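You are here: Home / Food / At Home

The Fruit Table
Sorting, heaping, squeezing – why a pile of citrus on a good cloth still beats a fruit bowl

Text by Hortensia Escobar

I grew up in a house where fruit came in by the sack. Not the bag, the sack. Somebody's cousin had trees, somebody's cousin always has trees, and twice a winter a burlap thing the weight of a child would get dropped on the kitchen floor and my mother would say, table. Just that. Table. And everything came off it, the radio, the bills, my homework, and out it all went.

You sorted before you did anything else. Soft ones to the left, eat today. Hard ones right. Anything with a leaf still on got set aside for my grandmother, who liked leaves.

I hadn't thought about any of this in years. Then I spent two days in Ledesma with Catalina Troncoso and came home with juice on my notebook and a strong opinion about bowls.

Troncoso runs Ditis, a tiny supper-and-marmalade operation out of the front of her house. Twelve chairs that don't match. No sign to speak of. She's 72, she used to teach geography, and she has been buying fruit from the same two places, Lutau and Putau, since before either had a paved road. Lutau is oranges. Putau is everything else – the small stuff, the sour stuff, the green things with arguments attached to their names.

"A bowl hides the bottom," she told me, before I had my coat off. "And the bottom is where it goes bad."

So, the table. Every delivery gets put out on the table, on a cloth, and stays there a day. She walks past it. Everyone walks past it. By evening you know what you have.

The cloth matters more than I expected. She owns 4 of them and they rotate, and she is firm about it – a real tablecloth, ironed or close to it, something with a print. Plain white shows every drip and you end up being careful, and she doesn't want anyone careful. A dark cloth makes green fruit disappear. Printed fruit under real fruit sounded fussy to me. In the room it's cheerful, it's a bit like laying out a hand of cards on a card table. You want to pick things up.

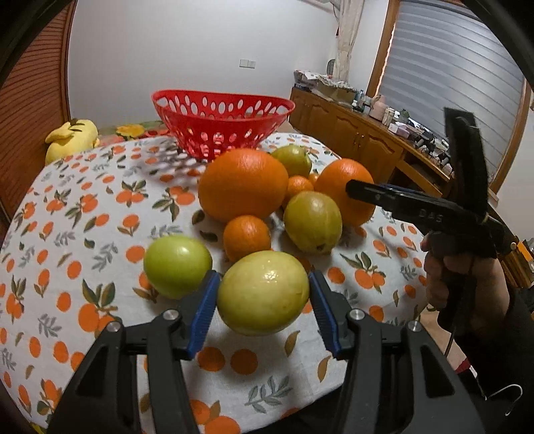 LEDESMA, 19 Oct 2024

Morning, and the kitchen is already loud. Radio, kettle, a truck outside that won't start. Troncoso has me at the table before coffee because she says people smell better before coffee. I think she means smell things better. I don't ask.

A pale yellow-green oval is the one she wants to talk about first. Wide, smooth, a shine on it. She doesn't go for the giant orange, which is what I'd have gone for, being as it's the biggest thing there by a long way and has that fine dimpled peel that looks almost polished. Everybody goes for the giant orange, she says. It has had enough attention.

What she does want me to look at is size. Little oranges next to big ones, round next to oval, a bright green one next to one that's closer to olive. In a store they'd be in separate bins with separate prices and you would never see them touch. Put them together and you start cooking in your head. The small orange ones, those you peel and eat standing up. The big one gets sliced across for a plate with salt and olive oil. Greens – well, depends on the green. You press, you sniff the blossom end, you make up your mind.

And behind all of it the red basket. Plastic, wavy rim, holes punched all around the sides in rows. I had noticed it the night before and assumed it was on its way to somewhere else. No. The basket is the system.

It works like this. Delivery comes, fruit goes on the cloth. Basket stands at the far side of the table, out of the way. During the day things get chosen, and whatever's chosen for that night's cooking goes in the basket, and the basket goes under the tap. The holes drain it. Then straight to the board. Nothing washed ever goes back on the cloth, that's the one rule I saw her get sharp about. Wet fruit sitting on cotton is how you get mold, and also how you get a ring on a tablecloth you've had for 15 years.

I asked why not a nice one. Wicker, say, or wire. She looked at me like I'd suggested a chandelier. Wicker can't go under the tap. Wire bruises. Plastic you can scrub, you can drop, you can leave in the yard, and red you can find.

When the sun gets low enough to come in sideways the holes throw dots on the cloth. She didn't point that out. I did, and she said yes, every day.

What gets made

The marmalade is the famous part, if Ditis has a famous part. In February, at the height of it, she put up 417 jars, a number she has written on the inside of the pantry door in pencil with a line under it. She does it in small batches, one pot, big fruit and small fruit mixed, which marmalade people will tell you is wrong. Peel cut by hand and not evenly. Soaked overnight in a bucket with a plate on top. In the morning the whole house smells like the inside of a glove compartment where somebody left a candy, I mean that as praise.

She let me cut peel for an hour. My strips were too thick and she put them in anyway.

The rest of the menu just follows the table. The night I ate there it was the salted orange plate, with a raw onion so thin it was basically a rumor. Then chicken with the sour juice and a lot of its own skin, crisp. A green salad with segments in it and the pith left on, which I'd always been told to take off and which was the best bite of the evening. Then for dessert – nothing. The small ones, in their peels, dumped in front of us. A room full of adults with sticky hands. Someone two chairs down from me ate six.

I asked for recipes and mostly got shrugs, but she did dictate the orange plate while drying a pan, so I'll pass it along as spoken.

Orange plate, her way

One very big orange, or two regular ones. Cut the ends off so it stands up. Knife down the sides, take off the peel, don't be precious about the white. Slice it across, thick as a pencil. Lay it on a plate you like. Salt, more than you think. Onion if you have one. Olive oil, the good one. Leave it alone while you do the rest of the dinner. Eat with bread because of the juice.

That's it. I have made it five times since I got back. On the fourth I tried black pepper and I'd say don't.

If you want to try the table at home

You don't need a house in Ledesma. I've been doing it in an apartment with a table that also holds my laptop, my mail and a plant. Some notes, in no order.

Round table is nicer, you can come at it from any side, but a square one is fine. Mine's square.

Don't line things up. I did the first time, small to large, and it looked like a shop window and my husband was afraid to take one. Heap them in the middle. Let them lean on each other.

Buy one of something odd. One. The odd fruit does a lot of work, people ask about it and then somebody cuts it open, and then you've got dinner half started.

Turn everything over at night. It takes a minute. This is the part that replaced my bowl, frankly, because in the bowl I'd find the bad one a week late by putting my thumb through it.

Thick-skinned fruit is happy out for days. Thin-skinned small ones go faster, eat those first or put them in the fridge and forget the look of the thing.

And get the basket. Mine is yellow, they were out of red. I've already lost it once, in a kitchen not much larger than a closet, so she was right about that as well.

Late on my second day another delivery came up from Putau and I helped carry. We were tired. I started tipping the crate into the sink, thinking I'd save us a step, and she took it out of my hands without saying anything, shook out a clean cloth over the table, smoothed it twice from the center and stood there waiting for me to bring the rest.

Ditis serves supper by arrangement in Ledesma, winter and spring. Marmalade is sold at the door until it runs out, bring a bag. No cards.

Filed under: At Home, Citrus, Kitchens We Like
Previous: The Case for a Bad Knife
Next: Soup for a Long Drive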